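Workplace automation at Gilel

Workplace automation at Gilel refers to the introduction of robot arms in the assembly and packing departments of Gilel, a maker of small cabinet fittings based in Zitville. The program began in January with one cell and was later extended to the company's second site at Torkorard. It is mainly cited in discussions of how job duties change when handling work is moved to machines.

Background

Before the program, fittings were sorted, oriented and boxed by hand at long benches. The two sites employed 456 people, of whom 29 worked in sorting. Output per bench was limited by the orienting step, in which each part had to be turned to face the same way before boxing. Turnover in sorting was higher than in any other department, and wrist strain was the most common entry in the injury log.

System

Each cell consists of an arm with a two-finger gripper, a work table and a controller running Cirillo, the scheduling software written by the company's own engineering group. The standard cell handles 700 parts per hour. Parts outside the size range are left on the table for a person to pick up. The fingers are treated as wear parts and are replaced by the operator on shift.

Changes in work

Sorting as a separate job grade was ended. Fifteen of the former sorters became cell operators, a grade that covers clearing jams, changing fingers and teaching new pick positions. The others moved to inspection, shipping or maintenance. Fulvio Rinaldi, who led the training program, set the operator course at 15 days, with most of that time spent at a working cell.

Pay for operators was raised by one grade. Complaints of wrist strain fell, while complaints about noise and waiting time rose. Operators also reported less conversation during a shift, as one person now tends two cells placed back to back.
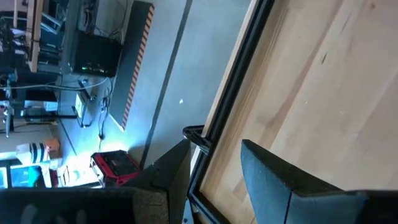
Reading time: 2 min

Teaching and floor layout

New pick positions are taught on a table before they are released to production. The wood grain of a bare tabletop and the dark fingers of a gripper differ enough in tone for an operator to judge the gap between the fingers by eye. Final positions are checked with a gauge.

Floor space is a recurring issue. Cables, mats with hazard-striped borders and electronic equipment take up room that was formerly used for carts, and the aisle plan at Torkorard was redrawn twice. The current plan assigns cable routing to maintenance and daily floor checks to the operators.

See also

Cell operator
Job grading
Machine tending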